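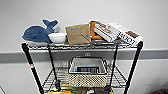 Scanning and Replica Technician (fixed term, full time)

Vesivik Museum Services
Reporting to: Treasa Noonan, Head of Object Digitisation
Contract: 22 months, from February
Hours: 35 per week, with occasional early starts at client sites
Closing date: 29 October 2025

Background

Vesivik makes measured 3D records of museum objects and, where the owning museum asks for it, physical copies for handling, loan or display. Most of our clients are small and mid-sized museums without a scanning unit of their own. We work on their premises when objects cannot travel and in our own studio when they can.

The post is tied to the Pasaribu project, under which 140 objects from a private collection of carved boxes, masks, weights and household tools will be scanned before the collection is divided between three museums. A full digital record will go to each museum. Of the 140 objects, 50 have been chosen for copying, so that each museum can show the pieces it did not receive. The copies will be handled by visitors and must stand up to this.

Scanning is to be finished in the first year. Casting and finishing will overlap with it and run to the end of the contract. Two people are already on the project: Naveen Tomar, who runs data processing, and a part-time conservator appointed by the collection's owners. The technician will be the third.

Duties

Scanning

Set up and run the structured light scanner and the turntable photography rig. Choose the method for each object according to size, surface and condition, and record the reason for the choice on the object sheet.

Carry out the daily calibration check and log the result. If the check fails, scanning stops until the fault has been found.

Place and remove supports under the direction of the conservator. The technician does not move an object rated fragile unless the conservator is present.

Record colour using the chart and lights supplied. Colour is captured separately from shape and joined to it in processing.

Processing

Align and merge scans, remove stray points, and close holes only where the missing area is smaller than the limit set in the project standard. Larger gaps are left open in the archive file and marked. They may be filled in the copy file, which is kept apart and named accordingly.

Prepare three files for each object: the archive mesh, a reduced mesh for screen use, and, for objects on the copy list, a print file with wall thickness checked.

Write the metadata. Each record has 70 fields, of which the technician fills in the technical ones. The rest come from the collection's paper catalogue and are checked by Naveen Tomar before release.
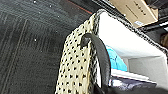

Copying

Print masters on the resin printer, then wash, cure and remove supports. Sand and fill where layer lines would otherwise be felt under the fingers, without softening tool marks or wear that belong to the original.

Make silicone moulds from the masters for objects needed in more than one copy. Cast in filled resin, adding weight so that each copy is close to the original in the hand. The target weight is given on the object sheet.

Paint and seal. Every copy carries a permanent mark in a place agreed with the owning museum, stating that it is a copy and giving the record number.

Test one copy of each type before the batch is released. The test covers edges, loose parts, resistance to cleaning fluid, and a drop onto the floor covering used at the client's site where this is known.

General

Pack equipment for site visits, check it against the kit list on leaving and on return, and report damage the same day. Keep the studio's resin and solvent stock within the limits posted on the store door. Take part in a short weekly progress meeting and send a written note of objects completed, objects held back and the reason in each case.

Requirements

Essential:

Experience of scanning real objects by structured light, laser or photogrammetry, and of taking the data through to a finished mesh. Scanning of buildings or landscapes alone does not meet this requirement.

Confident use of at least one mesh editing package and one package for aligning scans.

Practical experience of resin printing, mould making or model making. We do not ask for all three, but the application should say plainly which you have done and to what standard.

Steady and careful handling of small objects, and willingness to work under a conservator's instructions.

Clear written English. Object sheets are read by people who were not in the room.

Desirable:

Experience in a museum, archive, theatre workshop or dental laboratory.

Knowledge of the Zimov file naming scheme or a similar one. Training will be given.

Some scripting ability for batch work.

Driving licence valid in the UK.

A degree is not required. Applicants who have learned the work through an apprenticeship or on the job will be assessed on the same portfolio as everyone else.

Equipment and place of work

The studio is on one level, with step-free access from the car park. The casting room is separate from the scanning room and has its own extraction. Fitted masks and gloves are provided. Applicants who know that they react to epoxy or acrylate resins should contact us before applying, as casting and finishing make up a large share of the second year.

Printing and curing equipment is supplied and serviced by Danico under a contract that includes operator training. The training takes place during the first month and must be completed before the printer is used alone.

Site visits usually last between two and four days. Travel and lodging are booked and paid for by Vesivik, and travelling time counts as working time. 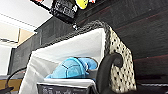

Pay and leave

The post is paid at Technical Grade 4. The current pay scale is sent with the application pack. Starting point depends on experience. Annual leave is 27 days plus public holidays. Pension contributions are made from the first day of employment. There is a probation period of three months.

How to apply

Ask for the application pack by email or post. A complete application consists of the form, a CV of no more than two pages, and a portfolio.

The portfolio should show two pieces of work. For at least one of them, include the raw scan data or a sample of it, the finished mesh, and a page of notes saying what was changed between the two. If a physical copy was made, send photographs of it next to the original, taken under the same light. Work done for an employer may be included with the employer's consent. Work done as part of a team is accepted if your own share is made clear.

Please do not send casts or prints by post at this stage.

Selection

Applications are read with names removed. Those selected will be invited to the studio for a half-day visit in two parts. The first is a bench exercise: scanning a supplied test piece, cleaning the data and finishing a small cast from rough. Equipment notes are sent out beforehand, and questions may be asked during the exercise. The second is an interview with Treasa Noonan and Naveen Tomar, covering the portfolio and the exercise.

Travel costs within the UK are refunded against receipts. Adjustments to the exercise or the timing of the visit can be arranged and should be asked for when the invitation is accepted.

Questions on the technical side of the post should be addressed to Naveen Tomar, and those on contract, pay or access to Treasa Noonan. Applications received after the closing date will not be read.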